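Lakach 世代間コミュニケーション研修キット 製品案内

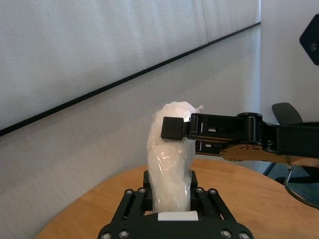

Lakach(ラカチ)は、年齢層の異なる社員が同じチームで働く職場のための、社内研修用キットです。カード、ワークシート、進行用スライド、進行役ガイドを一箱に収めています。外部講師を呼ばずに、人事担当者や現場のリーダーが自分で進行できるように作りました。

開発と販売は株式会社Stivgateが行っています。前身の「Nerneo」は管理職向けの読み物教材でしたが、Lakachでは管理職と若手が同席して使う形に改めました。Nerneoをお使いのお客様には、本ページの後半で移行方法をご案内しています。

こんな職場で使われています

・新卒・第二新卒の採用を再開し、20代と50代が隣の席になった部署
・定年後再雇用の社員が、以前の部下の下で働いているチーム
・評価面談のたびに「話が通じない」という声が双方から上がる職場
・在宅勤務と出社が混在し、連絡の取り方に個人差が出ている組織

業種は問いません。製造、物流、小売、医療事務、士業事務所などでの利用を想定した事例カードが入っています。

Lakachの考え方

世代論を教える教材ではありません。「若手はこう」「ベテランはこう」という一覧表は、キットのどこにも入っていません。扱うのは、電話とチャットの使い分け、残業の頼み方、指示の細かさ、褒め方と注意の仕方といった、日々の業務で実際に食い違いが起きる場面です。

参加者はまず、事例カードに書かれた場面について自分ならどうするかを個人で書き、それから隣の人と見せ合います。年齢を名乗る必要はありません。書いた内容を突き合わせると、年齢よりも、前にいた部署や最初の上司の影響のほうが大きいという話になることがよくあります。進行役ガイドでは、そうした発言が出たときの拾い方も取り上げています。

正解の発表はありません。各回の最後に、その職場での取り決めを一つだけ文章にして残します。「急ぎの用件はチャットの後に電話する」「17時以降に依頼するときは期限を必ず書く」といった短いものです。決めた文章は取り決めシートに記入し、次の回の冒頭で見直します。

セット内容(標準セット)

事例カード 1組
 業務上の場面を1枚に1つずつ記載。裏面は進行役用の補足です。
個人ワークシート 400枚
 A5判、1回の演習で1人1枚使用。切り離し式の綴りになっています。
取り決めシート 1冊
 A4判。見開きの左に決めた内容、右に見直しの記録を書きます。
進行役ガイド 1冊
 各回の時間配分、声かけの例、つまずきやすい点を収録しています。
進行用スライド
 ダウンロード提供。PowerPoint形式とPDF形式があります。
卓上タイマー 1個
 単4電池2本使用。動作確認用の電池が付属します。

仕様

製品名 Lakach 標準セット
対象 社員研修、部署内勉強会、管理職と若手の合同研修
構成 全5回
1回の所要時間 60分または90分
推奨人数 1回につき6人から20人
箱の重さ 1190グラム
カード材質 両面コート紙
言語 日本語(事例カードのみ英語版を別売)
スライドの動作環境 PowerPointまたはPDFを表示できる端末

人数が20人を超える場合は、二つの組に分けて別の時間に実施してください。同じ部屋で同時に進めると声が重なり、見せ合いの時間がうまくとれません。

全5回の内容

第1回 連絡の手段
電話、チャット、メール、口頭のどれを使うかを扱います。事例は「始業前に届いたチャット」「不在着信だけが残っている」など。初回のため、話しやすい題材を置いています。

第2回 指示と質問
どこまで細かく指示するか、どの段階で質問してよいか。作業の途中で何度も確認されることを負担と感じる人と、確認しないことを不安に感じる人の両方の立場から書きます。

第3回 時間の感覚
残業、有給休暇、早めの出社、会議の開始時刻について。第3回は意見が割れやすいので、90分での実施をおすすめします。就業規則の写しを手元に用意しておくと話が早く済みます。

第4回 評価と注意
人前で褒められたい人、そうでない人。注意は当日がよいか、落ち着いてからがよいか。進行役が評価者を兼ねる場合は、この回だけ別の部署の方に進行を代わってもらってください。

第5回 引き継ぎと教え方
手順書を読んで覚える人、横で見て覚える人、まず手を動かす人。教える側が自分の覚え方をそのまま相手に当てはめていないかを確かめます。最後に取り決めシートを最初から読み返し、残すものと外すものを決めます。

回の順番は入れ替えてもかまいませんが、第1回と第5回は最初と最後に置いてください。実施の間隔は2週間から1か月が目安です。1日でまとめて行う使い方には対応していません。取り決めを職場で試す期間がなくなるためです。

進行役について

特別な資格は必要ありません。進行役ガイドを事前に一度通読し、第1回の事例カードに自分でも答えを書いておけば始められます。

気をつけていただきたいのは、参加者の発言に「最近の若い人は」「昔の人は」という言い方が出たときの扱いです。ガイドでは、その場で訂正せず「具体的にはどの場面のことですか」と聞き返す方法をすすめています。話が個人への不満に移ったときは、いったん事例カードに戻ってください。

進行役を初めて務める方のために、オンラインの説明会を毎月開いています。標準セットをご購入の事業所から2名まで無料で参加できます。開催は月曜の午後です。

別売品

追加ワークシート 400枚綴り
 標準セットと同じものです。参加人数が多い事業所や、年度ごとに繰り返し実施する事業所向け。

事例カード Kocsis(コチシュ)版
 店舗や工場など、シフト勤務の職場に合わせた差し替え用カードです。交替時の申し送り、休憩の取り方、急な欠勤の連絡といった場面が中心です。標準セットの事例カードと混ぜて使うこともできます。

事例カード 英語版
 標準セットの事例カードの英訳です。日本語版と番号が対応しているので、言語の異なる参加者が同じ卓で使えます。

白紙カード
 自社で実際にあった場面を書き込むためのカードです。個人が特定されないよう、部署名や時期を変えて記入してください。

Nerneoをお使いのお客様へ

Nerneoの販売は終了しました。お手元の冊子は引き続きお使いいただけますが、改訂の予定はありません。

NerneoとLakachは構成が異なるため、冊子の章をそのままLakachの回に当てはめることはできません。Nerneoの「部下との面談」の章は第4回、「業務の任せ方」の章は第2回と第5回の予習として読むことができます。

購入時の納品書の番号をお知らせいただくと、Lakach標準セットを移行価格でご用意します。移行価格の適用は1事業所につき1セットです。

お届けと保管

ご注文の確認後、5営業日以内に出荷します。2月と3月は新年度研修の準備でご注文が集中するため、出荷までに日数をいただくことがあります。4月の研修でお使いになる場合は、早めにご注文ください。

カードとワークシートは紙製品です。湿気の多い場所を避け、箱に入れて立てずに保管してください。長期間使わないときは、タイマーの電池を抜いておいてください。

カードの紛失や破損については、1枚から補充をお受けしています。カード右下の番号を添えてお申し込みください。

よくいただくご質問

オンラインでも実施できますか。
できます。ワークシートを事前に参加者へ郵送するか、社内便で配ってください。見せ合いは少人数の部屋に分けて行います。チャット欄への書き込みで代用すると他の人の答えを先に読んでしまうので、紙に書いてから画面に向けて見せる方法をおすすめします。

役員も参加してよいですか。
差し支えありません。ただし同じ卓に直属の部下が入らないよう、席を決めておいてください。

参加者の年齢が近い職場でも使えますか。
使えます。事例カードに年齢の記載はなく、中途入社と新卒入社の違い、部署ごとの習慣の違いを話し合う目的でも使われています。

ワークシートは回収しますか。
回収しません。各自で持ち帰るか、その場で破棄します。会社に残すのは取り決めシートだけです。人事評価の資料として使うことはお控えください。

ワークシートをコピーして使ってもよいですか。
コピーはご遠慮いただいています。追加ワークシートをお求めください。取り決めシートに記入した内容は、社内で自由に複写、掲示していただけます。

助成金の対象になりますか。
制度や実施方法によって異なります。申請先の窓口に直接お問い合わせください。当社ではカリキュラム表と見積書をお出しできます。

中身を見てから決めたいのですが。
事例カードの一部と第1回のスライドを収めた見本をお送りしています。見本は返却不要です。ガイドの目次はPDFでご覧いただけます。

返品・交換

未開封の場合に限り、到着から14日以内にご連絡ください。返送料はお客様のご負担となります。印刷の不良や部品の不足があったときは、開封後でも送料当社負担で交換します。スライドのダウンロード後は、スライド分の返金はできません。

お見積り・ご注文

お見積りは、事業所名、参加予定人数、ご希望の納品時期を添えてお問い合わせフォームからお申し込みください。請求書払いに対応しています。複数の事業所へ分けて納品する場合は、備考欄に納品先をご記入ください。

株式会社Stivgate 研修教材担当
受付時間 平日 9時30分から17時

関連製品
Lakach 追加ワークシート
Lakach 事例カード Kocsis版
Lakach 事例カード 英語版
Lakach 白紙カード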